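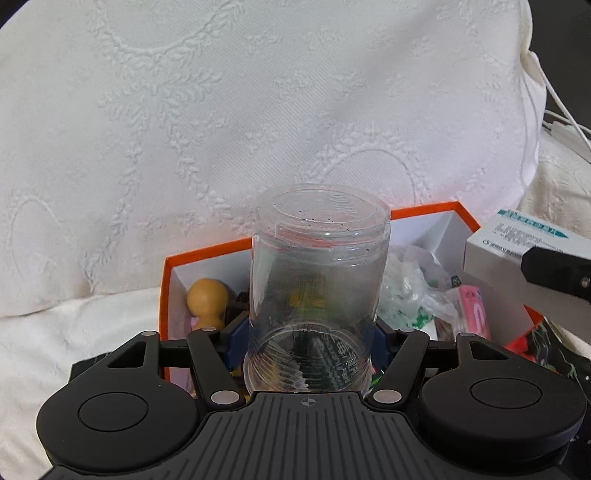 *El bote, boca abajo. Pinza de mano, almohadillas azules.*

Lunes, las seis y pico de la mañana. Zarmeena Khattak no había dormido. O sí, un rato, sentada, con la mejilla contra la caja naranja.

La pinza cerraba. Eso era lo importante. Cerraba y el bote no se iba.

Tres semanas con lo mismo. Primero las almohadillas, duras, resbalaban con el plástico. Luego las otras, las que le mandó Zollis por error, azules, más blandas, y ella que no las devolvió. Que las reclamen. Las montó un domingo sobre la cama porque en la mesa ya no cabía nada, y desde entonces el taller era la cama. Su madre llamaba y preguntaba si comía. Sí, mamá. ¿En la mesa? Sí, mamá.

Apretó otra vez. Soltó. Apretó.

El bote lo había lavado deprisa, bajo el grifo, sin secar bien. A propósito, se dijo, aunque no era verdad. En Prurkley querían ver la pinza con cosas de cocina, y las cosas de cocina se mojan. Lo había escrito Rotich en el correo, con mayúsculas: COSAS REALES. Un correo corto. Dos líneas y un presupuesto, 456 por la pinza acabada, ni un céntimo más, y la furgoneta pasaba a las nueve.

A las nueve.

Miró los tornillos. El de arriba, a la izquierda, le daba mala espina. Lo había apretado tantas veces que ya no sabía si giraba el tornillo o giraba ella. Buscó el destornillador entre las sábanas. No. Dentro de la caja, tampoco: el pomo de madera, la bolsa arrugada, el paquete rosa que llevaba ahí desde octubre. Debajo de la almohada. Claro. Dormía con él como otros con un libro.

Un cuarto de vuelta. Menos. Para.

—Si lo pasas te lo cargas —dijo en voz alta, con la voz de su padre, que arreglaba motores de lavadora en Endton y hablaba con todos.

El cuaderno estaba en el suelo. Abierto por la página de los cierres. 391, ponía arriba, subrayado dos veces. Trescientos noventa y un cierres seguidos sin que se cayera nada, y luego la raya, y luego nada, porque al siguiente se le había caido el vaso bueno. El de la abuela. Lo barrió y no lo apuntó. Después empezó de cero y no había vuelto a llegar tan lejos.

Rotich no iba a contar cierres. Rotich iba a coger la pinza, levantar algo, poner cara. Nada más. Su padre sí habría contado. Su padre habría pedido una silla y habría contado hasta la noche.

Las siete menos veinte.

Puso el bote boca abajo otra vez, la rosca hacia el suelo, la base arriba. Así se ve si patina. Brazo estirado. El hombro le quemaba. Uno, dos. El vecino abrió la persiana, un golpe, ella no se movió. Una gota bajó un poco por el plástico y se quedó. Veinte. Cuarenta. La mano le temblaba, la mano de ella, la otra no.

Sonó el teléfono en algún lugar de la colcha. Lo dejó sonar.

Sesenta. Noventa. Cambió de mano sin aflojar, que eso no lo había conseguido nunca, y se rió sola, una risa fea, de madrugada.

El teléfono otra vez. Lo pescó con el pie.

—¿Zarmeena? Soy Rotich. Que vamos antes. Que estamos abajo.

—¿Abajo dónde?

—Abajo. En tu puerta. ¿Está lista o no está lista?

Miró el bote. Miró la cama, los cables, el pijama que llevaba puesto desde el sabado.

—Sube —dijo—. Pero sube despacio, que voy por ciento doce.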